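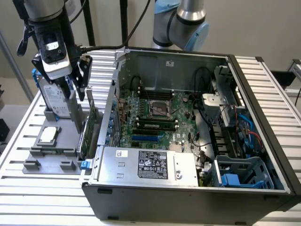
Bench notes, Dec 4, 2020 — the black tower

Case on its side, panel off. Socket empty, CPU waiting in its pocket in the tray, lever still to be dealt with. I have bent pins on better boards than this and would like not to add to the list.

Order for the rebuild, as agreed with myself:
- CPU first, while there's elbow room
- heatsink and paste (the Werkska tube, if it hasn't turned to chalk since August)
- green card after that
- Seagate drive last, blue carrier and all

One RAM module is in. Leave it alone. Fletcher Hinds wants to "just reseat it while we're in there," and that is how we lost a Tuesday on the Panbridge box.

SATA cables are blue and red. I've decided red is the boot drive. There is no basis for this, but it's written down now, so it's policy.

Power supply sits over the bottom of the board, right where I want my fingers. Find out what the blue tab on its left end lets go of before pulling on anything.

Still need: 4 drive screws, the short ones. The jar says 116. The jar is lying.

Comments (3)

F. Hinds: It was a Wednesday.

bench2: Paste is chalk. Checked.

F. Hinds: Short screws are in the Skastex tin — I moved them. Please don't write policy about it.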